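Pannes du simulateur Brorkis : vos questions

Pourquoi la pince reste-t-elle ouverte devant les blocs ?
Défaut 276. Elle attend un ordre que Trivomia garde pour lui. Relancez.

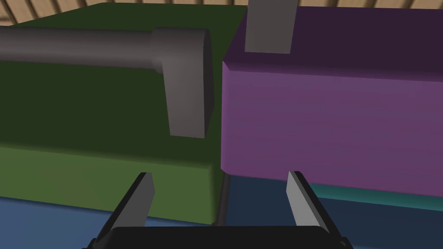
Et si elle ignore la tige ?
Même défaut, autre victime. Surachet Yensuk accepte les journaux, pas les insultes.

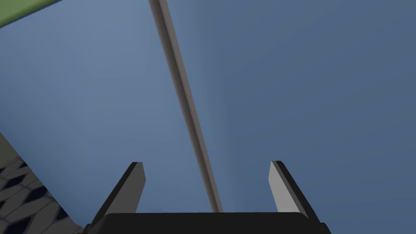

Lecture : 2 min

Les deux bras se lèvent, est-ce grave ?
Coupez la session avant le pas 2036. Tươi Quách cherche encore.
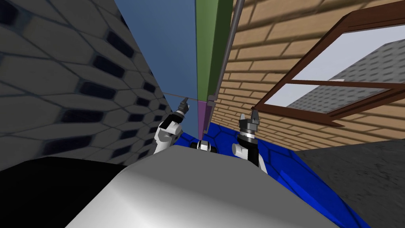 Bras levés, entre pierre et brique.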